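Cirillo Lounge Corner: Seating and Cushions

Gallery notes by Viola Cattaneo. Last updated in March.

The lounge corner on the second floor of the Cirillo building was refitted on a budget of 300 dollars, covering cushions, covers and floor protection. The chair was already in stock. The notes on this page record what was chosen and how the corner is kept. Measurements and care instructions follow the supplier labels unless stated otherwise.

Position. The chair stands clear of the wall by 5 inches so that the backrest does not rub the paint. It can be turned toward the window in the morning and back toward the door in the afternoon. Lift it to turn it. Dragging leaves marks that the floor cleaner does not remove.

Cushion set. Two loose pieces are assigned to the chair, one pink and one light gray. The pink one is flat and goes against the backrest, right of center. The gray pillow is the spare and moves between the seat and the floor depending on who is using the corner.

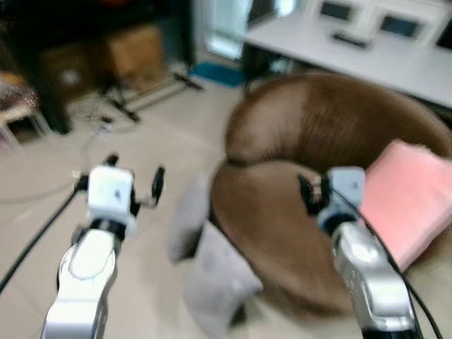 Round brown chair with a deep seat and soft fabric cover. Pink cushion with fringe along the top, tilted against the backrest; light gray pillow at the front of the chair.

Gemma Bellini writes that she would put the spare pillow low in the back of any bowl chair before anything else goes in, as the seat is too deep for shorter people and a flat cushion slides down within an hour. She also asks whether fringe holds up in the wash. Ours is washed in a mesh bag on a cold cycle and dried flat. Expect fraying at the corners first.

Cover care. Brush the brown fabric along the direction of the creases, top to bottom. Going across them raises the surface and leaves patches that look lighter from the door. For spills, blot, then use Etix fabric foam at half strength. Leave it for 60 minutes before sitting.

Floor. Felt pads under the base, Cletix brand, stick-on. The first set lasted almost 5 months. Replacement pads are in the drawer under the Irkex shelf, together with the spare mesh bag.

Still open: a side table low enough to reach from the seat, and a reading lamp with a longer cord.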